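11月25日 工坊记录 植鞣皮染色 / 靛蓝还原缸

早上到得晚,先看缸。昨晚盖了两层毯子,缸面温度还行,泡沫(靛花)塌了一半,颜色发灰紫,不是前天那种带铜光的紫。搅了一下,底下液体偏绿,不够黄。还原不足。闻着没臭,没坏。

先记配比免得又忘:
靛蓝粉 80克,Cekovach那家的,上一批剩的,袋口没封严,可能吸潮了
熟石灰,照旧
果糖,照旧,多加了一小勺
水 12升,开水冲的,冲完没等凉就下了粉,下次等等

pH试纸过期了,读数看着像11,不敢全信。Futel那边说新的一月份才到货,一月份!先凑合,用手感(滑不滑)加颜色判断。这个方法不科学,但去年冬天就这么过来的。

十点,补果糖,轻搅,不起泡,盖上。

等缸的功夫做皮样。皮是Rodrigues的肩背,植鞣,没上油的那种,肉面有点毛。裁了小条,打号,每条都在角上剪缺口,一个缺口是浸一次,两个是两次,以此类推。上回用铅笔写号,一下缸全没了,白干。剪缺口不会掉。

预处理分三组:
甲 清水泡透
乙 清水泡透,加几滴中性皂,再漂
丙 干皮直接下

丙组纯属好奇。书上都说不行,想看看到底怎么个不行法。

十一点四十开缸。液体转黄绿了,靛花也回来一点。可以下。

甲组第一浸,下去默数到40,提出来,黄绿,见空气后边缘先转蓝,中间慢。晾着转色用了比布长得多的时间,皮厚,里头的水出不来,氧也进不去。记:皮子每浸之间晾的时间要比棉布翻倍,不要急。上次那批发花就是急的。

乙组比甲匀。皂应该是把表面那层油脂带走了些。肉面吃色很重,粒面浅,这个差别洗不掉,得认。要么两面都打磨一下?磨粒面可惜了。先不磨。

丙组果然不行。一块一块的,像地图,边上深得发黑,中间几乎没上。留着,给学员看。

皮子见碱发硬,这事比颜色麻烦。石灰缸碱太大,浸到第三次的那条,弯一下粒面就起细纹。中和要用稀醋,醋浓了蓝会不会退?查了旧本子,写的是“不明显”,谁写的也没签名,估计是我。做个对照:一条只清水漂,一条水漂加稀醋。醋就用厨房那瓶白醋,兑得很稀,舔一下刚有酸味。

对了,铁!植鞣皮里有单宁,见铁发黑,丙组边上那圈黑我怀疑不全是靛,是夹子锈了。夹子全部换塑料的。锈的那把扔掉,别又捡回抽屉里。

午饭没怎么吃。

下午两点半 醋组和水组都晾到半干。醋组手感明显软一点,颜色肉眼看不出差别。好消息。但得等全干再看,湿皮子什么颜色都好看。

擦色试验:白棉布干擦二十下,掉色;湿擦,掉得厉害。浮色没洗净。再漂。漂到水清为止,别看钟,看水。(第四遍还是蓝的,烦)

Skamthorpe那个订单,书封皮,要求“旧蓝”,不要新牛仔裤那种。估计浸两次,漂透,再上一层薄薄的蜂蜡就差不多。蜡会让颜色整体压深一档,所以染的时候要留余量,宁浅勿深。客户给的色卡是打印的,偏紫,灯下和窗边两个样子。给他们回信:以皮样为准,不以纸为准。这句要写在报价单上。编号472,别和上个月那张搞混。

报价还没算。皮子损耗要多留,肩背靠脖子那块皱纹太深,吃色也花,做封面不能用,只能裁书脊衬条或者做样。工时按晾的次数算,不按浸的次数算。以前都算亏了。

四点 收拾。染缸归位,盖毯子。台面擦过了,明天裁大张。 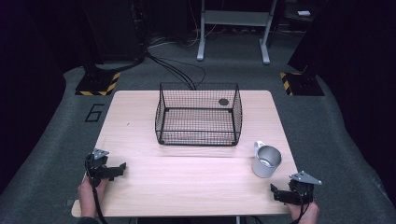 漂洗这一段Noelia Collado看完本子有意见:水别漂到完全清,漂过头粒面会发干发白,她那边是漂到水色像淡茶就停,剩下的浮色等干了用软布打掉,再上蜡封住。她还说醋别用厨房的,换柠檬酸,称得准,每次都一样,不用舔。

有道理。柠檬酸柜子里应该有,找找。但“淡茶”是蓝的淡茶还是什么,得当面问她,文字说不清。

明天再开两条:一条漂到清,一条按她的办法停早。同一块皮上相邻裁,不然没法比。都浸两次,都上蜡,干透再擦。

另外Sivaprasad Panicker要借那本讲发酵缸的书,放门口架子上了,让他自己拿,看完还。里头夹着的纸条别丢,是麸皮缸的配方,就那一份,我一直没抄。

缸:收工前又看一眼,黄绿,靛花完整,有铜光了。看来早上就是缺糖加上凉了。今晚再加一层毯子。不加石灰,皮子受不了,宁可慢。如果明早又发灰,就只补糖、升温,隔两个钟头再看,中间别手痒去搅。

待办
试纸催Futel
塑料夹
问“淡茶”
靛蓝粉换密封罐,罐上写开封日子
报价单改那一句
丙组样条贴板子上,注明干皮直下,注明夹子有锈

蜂蜡还剩小半块,够这单,做完再买。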